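4. Door alignment, interior fittings and loading

Applies to the Pimau two-door cabinet, white finish, Trirkdale and Helley versions. The Beaulieu version has a single door and is covered in its own supplement. Revision of 10 October 2024.

Complete Section 3 (leveling and wall fixing) before starting. Do not hang anything in the cabinet until the wall bracket is tight.

4.1 Tools

Phillips screwdriver, hand type. Spirit level. Step stool, for reaching the upper hinges and the hooks. Power drivers strip the hinge screws and are not to be used in this section.

4.2 Setting the doors

The cabinet is 220 cm high. The upper hinges are above eye level for most people, and the adjusting screws face inward.

1. Open both doors fully. Check that each one swings clear of tables and other furniture.

2. Stand the stool on firm floor outside the cabinet. The top of the stool must not rock.

3. Starting with the upper hinges, loosen the rear screw on each by half a turn. Work with your head outside the cabinet and clear of the door edge.
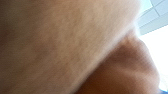
One installer has written to us that the upper screws are easier to reach with a stubby driver, and that a long one keeps hitting the top panel before it seats in the screw head. The same letter asks for the bottom hinges to be set first. We have kept the order as printed. On an upright cabinet the top hinges carry the weight, and the bottom ones follow.

4. Turn the side screw clockwise to move the door toward the center, counterclockwise to move it away. Quarter turns only. Make the same change on every hinge of that door.

5. Tighten the rear screws.

6. Close both doors and look at the seam from directly in front. It should be the same width from top to bottom. With white doors the seam shows as a black line and any taper is easy to see. Compare the handles from the same position, as they will look uneven from the side.

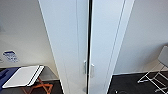

7. If the seam is wider at the top, move the upper hinges toward the center by a quarter turn. If it is wider at the bottom, repeat with the lower hinges. Return to step 6.

Note: Doors may settle during the first weeks of use. Check the seam again after 11 days and once more after the cabinet has been loaded.

4.3 Shelf and hooks

The shelf rests on black pegs pushed into the side walls. The hooks are fixed at the top of the back wall, one toward each corner. For hanging long garments, leave the shelf out and keep the pegs in their holes so they are not lost.

8. Push each peg in by hand until the collar meets the wall. Do not use a hammer.

9. Check that the pegs are level across the cabinet. A shelf placed on uneven pegs will tip when loaded at the front.

10. Pull down on each hook with light hand pressure. If it moves, tighten the fixing screw and test again.

11. Leave the label on the left inner wall in place. The service desk will ask for the information on it.

Caution: Never stand on the cabinet floor or on a shelf. Do not climb on a stool placed inside the cabinet. 

12. Put heavy items on the floor of the cabinet first. Cleaning supplies go in an open bin at the bottom, with bottles upright and caps closed. Keep clothing from hanging directly over liquids where there is room to do so. 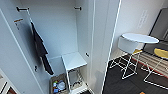

4.4 Load limits

Total load, evenly spread: 70 lb. Cabinet floor: 55 lb of that total. The limit for the hooks is printed on the fitting card packed with the screws and differs between Trirkdale and Helley.

13. Hang garments on hangers and place the hanger over the hook with the open end of its curve facing the back wall. Heavy knitwear and sweatshirts go on one hook, lighter shirts on the other.

14. Straighten sleeves and hems before closing. Fabric caught in the seam pulls the door out of line over time and marks easily at the edge.

15. Close the doors one at a time, left first.

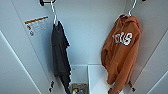
Can wet coats be hung in the cabinet?

Let them dry in the open first. The doors close tightly enough to hold moisture inside, and damp left at the hinge plates will cause rust. If a damp item has been put away by mistake, remove it, wipe the inner walls with a dry cloth and leave both doors open overnight.

4.5 Care

Wipe the doors and inner walls with a soft cloth and mild soap. No scouring pads. Dry the handles after cleaning. Hinges are greased at the factory and need no oil.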